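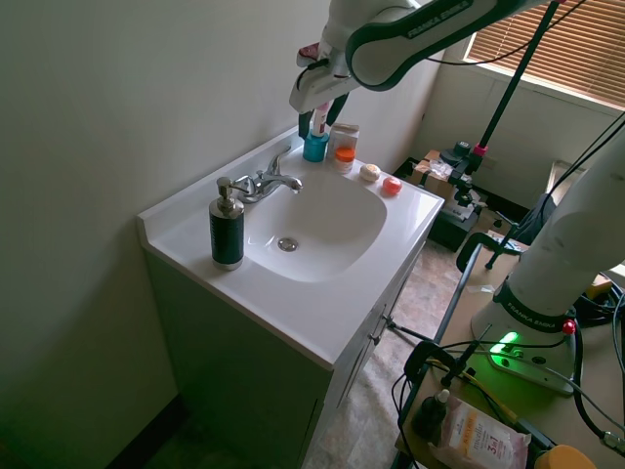

Cart-mounted arm: policy success drops after the cart is rolled away and put back. Calibration problem or data problem?

Posted in Manipulation > Imitation learning
Tags: behavior cloning, extrinsics, evaluation, tabletop

Hashini Sivakumar
30th March

Setup: Franka arm on a wooden-topped cart, parked next to a bathroom vanity. The task is to pick the toothpaste-type tube out of the teal cup behind the sink and lay it on the counter, left of the basin. Objects at the back edge stay in place as distractors (jar with orange lid, small white box, bar of soap). Actions are end-effector poses in the robot base frame. The policy sees RGB from one external camera plus joint state.

Training data is 252 teleoperated demonstrations, collected by 2 operators. The cart was not moved during collection. I trained with the Wuvum baseline config, default augmentation, 3 seeds, and picked the last checkpoint of each.

With the cart where it was during collection, the policy works well enough that I was ready to write it up. Then we had to roll the cart out for another project and roll it back to tape marks on the floor tile. Same weights, same objects, same lighting as far as I can control it (there is a window, blinds stay down). The gripper now comes down on the rim of the cup or just behind it, nearly always with the same sign of error. The approach looks normal until the last part of the descent.

I have redone the camera-to-base calibration after the move and the reprojection error is as good as before. That changed nothing, which I half expected, as the policy never reads the extrinsics.

What I want to know:

Is this simply overfitting to one base pose, and if so is there a fix short of recollecting?

How should the result be reported? Our draft gives a single success rate over 70 trials, all from before the move. A reviewer could reasonably ask what the number means.

joint7_drift

Yes, it is overfitting to the base pose. Retrain with more random crops and color jitter. Worked for me on a drawer task.

Comment by Hashini Sivakumar: Color jitter is already in the default config. Did you move the base in the drawer task?

Comment by joint7_drift: No, the base was bolted down. We moved the drawer a little.

m_okell

Crops alone will not fix this, and they can make it worse. A crop shifts the image but leaves the action label where it was, so you are teaching the network that image position is uninformative about the target. With a base-frame action space and an external camera, image position is most of what it has.

Work out first which rigid relation changed. There are three bodies: base, camera, counter. If your camera is attached to the cart, base-to-camera is preserved by the move and only the counter shifts. From the policy's point of view the whole counter has then been translated and rotated slightly. If the camera stands separately, the base has moved relative to both, and the same picture of the cup now corresponds to a different target in base coordinates. The second case cannot be solved from the external image unless the arm itself is in view and the network has learned to use it. You didn't say which one you have, and it decides everything below.

Check for case two: put the gripper at a fixed joint configuration over the cup, save an image, and overlay it on a frame from the training set with the same joints. If the arm lines up and the counter does not, the camera travels with the base. If the counter lines up and the arm does not, it doesn't. If neither lines up, something else got knocked and you should find that before doing anything with the model.

Fixes, cheapest first:

Express actions as deltas in the gripper frame and add a wrist camera. This removes most of the dependence on base pose in the final descent, where you say the error shows up. You can convert the existing action labels, but you can't invent wrist images for demos that were recorded without them.

If you must stay with the external camera, register the base to the counter after each move. A printed marker stuck on the vanity is enough. Compute the offset from the collection pose and apply it to the predicted targets. This is valid for case two. In case one the image has changed too, so the correction will be counted partly twice.

Recollect part of the data with the cart placed deliberately off its marks. We did this for the Sultana kitchen set at Bamdale. Small displacements in every direction, yaw included, were more useful than a few large ones. Yaw is what tape marks control worst: a small angle at the base becomes a visible offset at full reach, and it gives the consistent sign you describe.

On reporting: do not pool. State that the 70 trials used the collection placement, then run a second block in which the cart is rolled away and re-parked before each group of trials. Report the blocks separately, per seed, with the measured displacement for each re-parking. Score the grasp and the placement as separate stages as well. If the failures are all at the cup rim, a single end-to-end rate hides it.

Comment by Hashini Sivakumar: Did the overlay this afternoon. Counter lines up, arm does not, so case two. Will try the marker registration first and rerun the block.

Comment by m_okell: Fix the yaw before you look at translation. Lock the casters too, if the cart has them.

wrenchwise

Skirnow has a calibration script that writes the base-to-marker transform into the episode metadata. If you log it from now on, you can filter episodes by placement later. I have not used it with this arm.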